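**Prekitz tool library moves to labeled boxes**

The tool library on Kurden Street has started sorting its small hand tools into clear plastic boxes, and members will be able to borrow a full box from the first week of May.

Until now, people asked for one tool at a time at the counter. Asuka Arai, who runs the front desk, said that slowed things down in the evening, when most members stop in after work.

"Someone comes for a screwdriver, goes home, and comes back the next night for tape," Arai said. "We'd like them to get it all in one trip."

The library plans to have 31 boxes ready. Each one is packed on the long bench in the back, where a blue cloth is put down so small parts are easier to find. Tape, cord and a screwdriver go in most of the general repair boxes. Larger items, such as mallets and soldering irons, are lent separately and have their own cards. 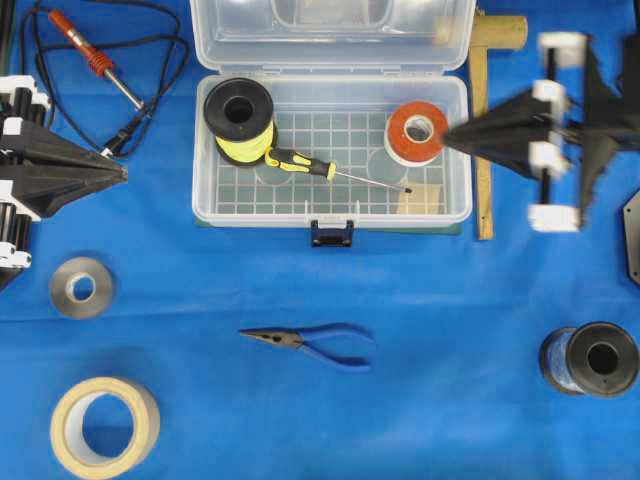 Packing began last month and has gone slower than planned. A lot of the stock came from the old Jacobs hardware store, which closed over the winter and gave the library what was left on its shelves and in its repair room. Qistina Hutapea has been going through it in the evenings. She said the tape was easy to sort and the screwdrivers were not.

"They came in coffee cans, all mixed up," Hutapea said. "Some had tips so worn you couldn't use them on anything."

Those have been set aside for scrap. The ones that passed were wiped down and matched to a box. Hutapea said she tried to put a screwdriver with a thick, soft grip in each general repair box, after members complained about the older hard handles.

The boxes will be stored on the wall shelves by the side door, which were built last fall to hold paint. The paint has moved to the basement. Each box gets a number on the lid and a card listing what should be inside. Members are asked to check the card before they leave and again when they bring the box back.

Anything used up, such as tape or cord, does not need to be replaced. Broken tools should be reported at the desk. There is no charge for normal wear.

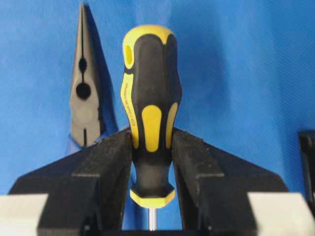
## How to borrow a box

Boxes can be kept for 9 days and renewed once at the desk or by phone. Members may have two out at a time. The $6 late fee stays the same and applies to the whole box, no matter how many tools are in it.

Reservations will go through Prisska, the online system the library already uses for ladders and sanders. Members who do not have a login can sign up at the desk with a library card and proof of address.

The desk is open until 9 p.m. on weeknights. Donated tools are still being accepted at the side door, but the library has all the hammers it can use. Clear boxes with working latches are welcome.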